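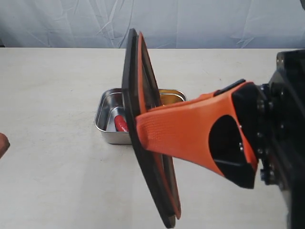 "Confidence point nine seven," Fahmy said. "It knows it's a lid."

Karim Belhaj kept his eyes on the log. He had been at Lanwood long enough to distrust any number that began with point nine.

"It knew it was a lid yesterday," he said. "Then it tried to put it on the backdrop."

"That was the old planner."

The new planner came from Sirkesa, and the Sirkesa people had sent slides with it. 4,000 lids closed in simulation, the slides said. Karim had asked what the lids in simulation were made of. Someone had written back that they were made of lid.

He scrolled. The pose estimate had the lid nearly upright, leaning back at the top. Fine. He looked through the glass and it was leaning back at the top. The next line had the steel box a finger's width closer than the line before it, and the box hadn't moved. Nothing on that table had moved but the arm.

"Your box is drifting," he said.

"It's the shine. It settles."

"When?"

Fahmy shrugged. "Usually before contact."

Karim opened the config and found the filter window set to 15 frames. There was a comment beside it, in August, from someone who had since left for Trostden: do not touch, works. He had seen that comment in every job he'd ever had. He changed it to 33 and didn't save.

"What would you tell them if it goes on clean?" Fahmy asked.

"That it went on clean once."

"And if it does it ten times?"

"Ten times with that box, on that table, with you standing next to it."

Fahmy moved away from the table, a little annoyed. The estimate jumped again, the other way this time, and both men looked at the place where he had been standing, and then up at the lamp behind it.

"Oh," Fahmy said.

"Go stand there again," said Karim, and reached for the pause key.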